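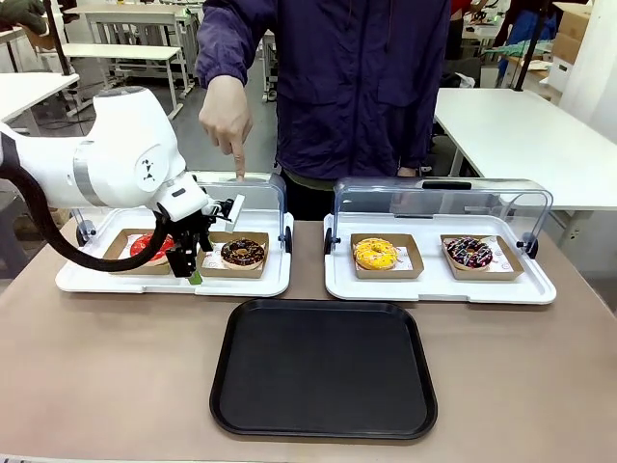 Laboratory Safety Group - Minutes

Home | Meetings | Guidance | Forms | Contact

Meeting held 5 December 2023, Skarnden Building, Dretavness campus

1. Minutes of the previous meeting
The August minutes were accepted with one correction. Under item 4, "nitrogen supply" should read "nitrogen supply and venting."

2. Liquid nitrogen storage, Trolgate annex
The group reviewed the risk assessment for the 600-liter vessel at the Trolgate annex. The assessment uses the ventilation rate from the original building drawings. Estates has since measured the extract flow at 310 cubic meters per hour, lower than the design value. The oxygen depletion calculation must be redone with the measured figure, for both normal boil-off and full loss of contents.

The low oxygen alarm sounds inside the room only. It was agreed that a repeater display is needed outside the door, at eye level, so that the reading can be checked before entry.

Action: Trolgate lab manager to resubmit the assessment. Filling by lone workers is suspended until it is approved.
Action: Estates to price the repeater display.

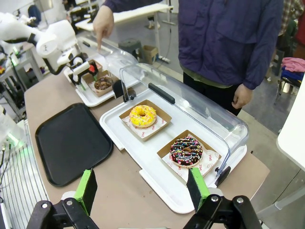
The quote should include the cabling through the fire wall and the cost of resealing it. A battery backup was discussed. The group wants the alarm to keep working through a power outage, when the extract fan will also be off.

3. Sensor replacement
Two of the oxygen sensors at Skarnden are past their replacement date. Chow has offered to replace both and recalibrate the control panel for $3,000. The existing service contract may already cover calibration - purchasing to check the wording before an order is placed. Portable monitors are to be used in the affected rooms in the meantime.

4. Training records
Records for cryogen users are held partly on paper and partly in the online system. Several people are listed in one and missing from the other. Door access will be tied to the online record only, starting next term. Visiting students must complete the practical part on site, even where they hold a certificate from another institution.

Action: Department safety contacts to move paper records across.

5. Incident reports
One report received. A transfer hose fitting at Skarnden had iced up and was forced, and the thread was damaged. No injury. The hose has been withdrawn. The written procedure does not say how long to wait before disconnecting, and this will be added.

6. Any other business
The delivery elevator at Trolgate still has no "do not travel with dewar" sign on the upper floor. Carried forward from August.

Next meeting: to be confirmed by email.

Last updated: December 2023

Contact the Safety Office | Copyright Dretavness Laboratory Safety Group | Back to top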